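Section 4. Setting the grip on soft objects

I wrote this part after we moved the Movimthorpe arm onto the sorting bench, so it assumes you've already done the homing run in Section 3. If you haven't, go back and do that first! The finger zero drifts a little every time the wrist comes off, and nothing below will make sense if it's wrong.

Soft silicone pieces are the fussiest things we ask this cell to pick up. They squash, they stick to each other, and they love to roll just when you think you have them. So I set the grip on these before anything hard.

1. Put the arm in Teach mode and drop the speed to 15 percent. I know it's slow. Leave it there.

2. Wipe both fingers with a dry cloth. No alcohol on the pads, please (I ruined a pair that way).

3. Lay a few pieces on the patterned test cloth. Let a couple of them touch, which is much closer to what the arm meets on a normal day.

4. Open the wrist view on the pendant and jog down until one finger is on each side of the piece you want. Look for a neighbor that might get caught too.

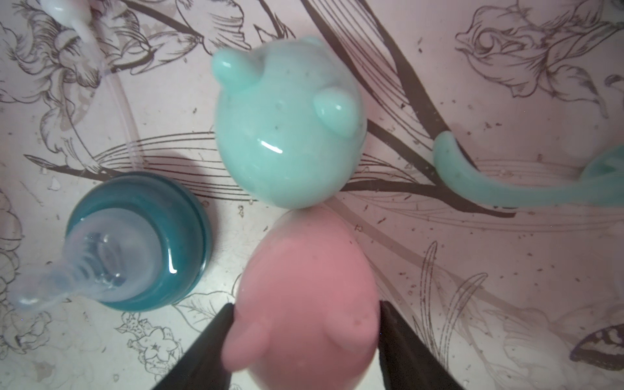
Fingers on either side of the pink piece, with the mint-green one touching it and the teal cap to the left.

5. Close in single steps. Stop when both sides have made contact, then read the force number in the corner of the pendant. I start at 13 and go up one at a time.

6. Lift a finger's width and wait. If the piece sags or twists, set it down, open up, and add one step.

7. When you're happy, save the value under a new name. Don't overwrite the Brodport profile, because the other bench still loads it.

Note: ears, nubs and other little bumps are a nuisance. If a finger lands right on one, the pad tilts and the reading comes out low. Try to get onto the flank just beneath the bump, or turn the wrist a bit and come in again.

Note: long tails and loops can trail well past where you're looking. Pull back and check the whole cloth before you lift a piece that has one.

Caution: never go over 74 on silicone. The arm will let you, but the pads won't thank you for it.

Caution: keep your hands off the cloth while the pendant light is green, even at low speed.

If the fingers close unevenly, run the Flalley centering routine (menu 108) and start again from step 4. Still uneven after two tries? Check the left pad screw. It works loose far more often than the right one, and I haven't worked out why.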